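Speaker notes: Glaze, wear and what people send back
Mirton trade evening, Friday, 6:30 p.m. slot, 25 minutes plus questions

Start on time even if people are still getting coffee. Thank Zane Rebane for the invitation and for the room. Say that handouts are by the door and the numbers I use are on the second page.

Who I am. I ran returns and repairs at Flemano for most of my working life. We sold tableware to restaurants and hotels, and later to households through the Piltlow shops. I am not a potter. I can't tell you how to fire anything. I can tell you what comes back and what the customer writes on the slip.

First point: the size of the sample. Over the period I kept records we logged 3,150 returned pieces. Of those, 2,991 had a slip with a reason I could read. The rest had no slip, or the slip had gone soft in the dishwater somebody packed with the plates. (Pause here. People usually have their own story.) I will only talk about the ones with a slip.

Second point: most returns are not breakage. Breakage gets thrown out at the restaurant. What comes back is whatever the customer thinks is our fault, and that is mainly marks. Gray lines on white plates. Rings in the bottom of mugs. Rough feet that scratch a table.

Gray lines. These are metal left behind by knives and forks. The glaze is harder than the fork, so the fork loses. Customers read the line as a crack or a scratch. We had 337 pieces returned for this and most of them came clean with a mild paste cleaner and a wet cloth. Gunārs Krūmiņa did that work at the sink in the back for years and kept a shelf of the ones that didn't clean up. Those were the old matte whites. If someone asks about matte whites, say yes, they mark faster, and move on. There is a longer answer but it takes ten minutes.

Third point: chips. Chips happen at the edge and they happen in the dish room. Stacking is the usual cause, then bumping against the faucet. Ask the room how many stack bowls more than a dozen high. Wait for hands. Then tell the Ezeani hotel story:

The kitchen had changed nothing about the bowls but had bought a new rack. The rack had a bare wire where the old one had a coated one. Chips started in the second week. They sent back two crates with a letter saying the clay had changed. Povilas Stankevičius drove over, looked at the rack, put a length of plastic hose over the wire, and drove home. Returns from that hotel dropped to almost none. Keep this short. Last time I ran over here.

Edge shape. A thin edge looks better on a shelf and sells better. A rolled or rounded edge lasts longer. Buyers for restaurants know this, buyers for shops mostly don't, and I have lost that argument at Piltlow more than once. Say so.

Fourth point: dark glazes. Go to the bowl slide.

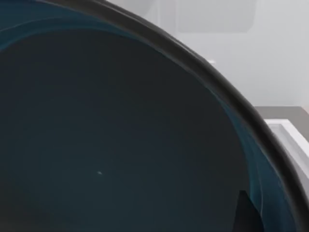 Black and charcoal were a small part of the range when I started and nearly half of it when I left. They hide tea and they hide sauce. They don't hide hard water, and they don't hide fork marks either, which show up silver. On this one look at the rim, because it has the thick rounded shape I was talking about, and the faint gray highlights along the outer curve are only light on a slightly glossy surface. I had customers circle highlights like those in pen on a printed photo and ask for a refund. Our rule was to ask them to tilt the piece under a lamp. If the mark moves, it is light. If it stays put, send it in.

Hard water. White film on the inside, worst near the bottom where the last of the rinse sits. Warm water with a little vinegar, then rinse, then dry with a towel. Don't use steel wool on a dark glaze. Mention the customer who used a drill attachment only if there is time.

Fifth point: the slip itself. This is the part I'd like shop owners to take home. For years our slip had one box marked "defective" and people ticked it. Mariama Ankrah redid the form with 11 reasons and a blank line. It took longer to fill in. The readings got better right away and we stopped crediting fork marks as factory faults. A copy is on the back of the handout. Anyone can use it. Change the name at the top.

Questions I usually get:
Dishwasher safe? Depends on the decoration. Gold rims, no.
Can a chip be repaired? For display, yes. For food, I wouldn't.
Microwave? Check the base. If the handle of a mug gets hotter than the tea, stop using it.
Does Flemano still take returns on the old whites? No. Heino Raudsepp has the current policy and is sitting near the front. Point him out.

Leave the sample plates on the table for people to handle. Cloth and paste are in the blue bag. Collect the plates before the next speaker sets up.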